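4.2 What happened when we moved the reminder button

I'll start with the part that surprised me most. When we put Prandeo out in April, the reminder button lived at the bottom of the home page of the app, next to the settings wheel, and I was sure people would find it. They didn't. Of the 675 pairs who signed up through the Tapley trial, only a handful had set a shared reminder by the end of the second week, and most of those had come in through the help page (I know, because I wrote the help page and I could see the clicks).

So we moved it. Elsie Garside drew up 2 layouts, one with the button sitting right under the partner's last message and one with a small prompt that popped up after a chore was ticked off. I liked the second one a lot. I'd been pushing for something like it since we were still calling the app Kestosmont, and I'll admit I went into the test hoping it would win.

We split the pairs by sign-up date, odd days and even days, and let both versions run for 14 days. Neither group was told there was another version going, though a few people in Botirthorpe compared phones at work and wrote in to ask why theirs looked different. We kept those pairs in the main results and took them out for a second check, and the overall pattern stayed the same.
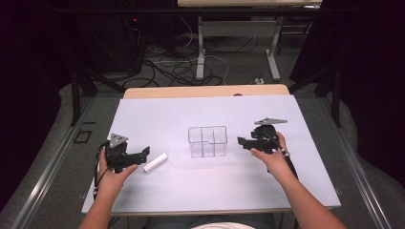

Figure 3. Two hand-held grippers on a white board, with a clear compartment container between them.

The plain button did better. People with the button under the last message set more reminders and, more to the point, they were still setting them in the second week, when the pop-up group had mostly gone quiet. The pop-up got a big burst of taps on the first two days and then people began swiping it away without reading it. One woman wrote that it felt like being thanked by a vending machine — I've thought about that line quite a bit since.

There's a wrinkle, though. Pairs who had linked their calendars behaved almost the same way in both groups. My guess is that they already had a habit of planning things together, and the app was just one more place to do it. We didn't ask about habits at sign-up, so I can't push that guess very far. We'll ask next time!

I also want to say something about the messages themselves. We never read them. What we had was a record of when a reminder was set, when it was opened and whether it was marked as done, plus the short exit survey, which roughly 500 people filled in. Some of them answered for both halves of the pair, which made a mess of the household table (see 4.3 for how we cleaned that up).

The button stayed under the last message from the 2022-11-30 update onward, and the pop-up was switched off for everyone. Elsie kept her drawings of it, and we may bring back a quieter version for the weekly summary, where people seem happier to be interrupted.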